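Print this page
E-mail this page to a friend

Why Does a Mug Leave a Ring on the Table?

From the Llewellyn Book of Everyday Questions

Have you ever picked up a mug of hot chocolate and found a pale, sticky circle underneath it, looking up at you like a little moon? If you have, then you have met one of the oldest nuisances in the house, and you may well have been handed a cloth and asked to do something about it before tea. Well, before you start rubbing, let's have a proper think about where that ring came from, what a table is wearing on top (yes, tables do wear something!) and why a soft old cloth is such a clever thing.

How the ring gets there

Let's start with the drink. When you pour something into a mug, or stir it a bit too keenly, or carry it across the room while you are looking at the cat, a drop or two often slips over the rim. Down the side it goes. Water is rather fond of clinging to things, so the drop hugs the outside of the mug all the way down until it reaches the bottom.

Now turn a mug over (an empty one, please!) and look at its foot. Most mugs don't sit flat on their whole bottom. They stand on a raised rim, a bit like a tiny circular wall, and the middle is lifted up just a little. When the drop arrives at this rim it creeps into the narrow gap between the mug and the table, and then it creeps right the way round. That creeping has a lovely long name, capillary action, and it is the same thing that makes a paper towel drink up a puddle when you only dip in the corner.

So there is your ring. If the drop was plain water it may dry and leave hardly a trace. If it was milk or squash or sweet tea, the water goes off into the air and leaves the sugar and the other bits behind, and those are what feel sticky under your finger.

What a table wears

Wood comes from trees, as you know, and a tree spends its whole life moving water up from its roots to its leaves. It does this through lots and lots of tiny tubes, much too thin to see properly without a magnifying glass. When the tree is cut into planks the tubes are still there, and the pretty lines and swirls we call the grain are made by the way the wood grew, year after year.

Bare wood is thirsty. Put a drop of water on an unpainted wooden spoon and the wood around it soon turns darker, as the water soaks in. You wouldn't want your dinner table doing that every time somebody had a drink, so people who make tables give them a coat. It might be wax, or oil, or varnish, and it sits over the wood rather as your raincoat sits over your jumper. 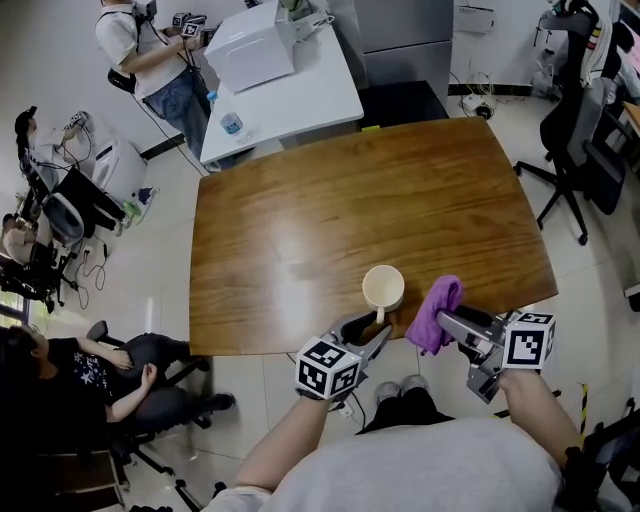 A shiny coat does another job as well, and this is one you can test with your eyes. Light bounces off a very smooth surface all in the same direction, so you see bright patches where the lamps or the windows are. Light that lands on a rough surface gets scattered every which way, and the surface looks dull. If you crouch down so that your eyes are nearly level with a polished table, you will find that fingerprints, crumbs and sticky rings suddenly show up beautifully, as they spoil the smooth shine. Grown-ups at our museum in Lisness do this all the time, and they look very funny doing it.

The two sorts of ring

Sticky rings sit on top of the coat and come off quite happily. There is a second sort, though, a cloudy white one, and this is a bit more troublesome. It comes when a hot or wet mug is left standing for a good long while and some dampness works its way into the coat itself. You can rub and rub at a white ring and it won't budge, as it isn't on the surface at all. Some fade by themselves over a few days. Others need a grown-up who knows about furniture, so do own up and fetch one!

What the cloth is up to

A cloth looks like one floppy thing, but it is really hundreds of threads, and each thread is made of smaller fibres twisted together, with little gaps in between. Those gaps are where the water goes. (It's our friend capillary action again.) A damp cloth also softens dried sugar and lets it dissolve, which means it breaks up into bits so small that the water can carry them away.

Scrunching helps too. A crumpled cloth has folds and edges that can get at a sticky spot, and when one part is dirty you can turn it over and find a clean bit hiding inside.

Try it yourself

You will need a mug, some water, a spoonful of sugar, a plate or tray with a smooth top, and two cloths. Old T-shirts cut into squares are perfect.

Stir the sugar into a little water. Wet the foot of the mug with it, stand the mug on the tray and go away and play for an hour or two. When you come back, lift the mug and see what sort of ring you have made. Wipe one half with a dry cloth and the other half with a damp one. Which half still feels tacky? Finish off by drying the whole tray, and hang the damp cloth up somewhere airy so that it doesn't get smelly.

If you enjoyed that, have a go with milk next time, and then with cold tea, and draw your rings in a notebook. We would love to see them, and so would the mugs on the shelf in our Istine Room.

Last updated March 13, 2019

Print this page
E-mail this page to a friend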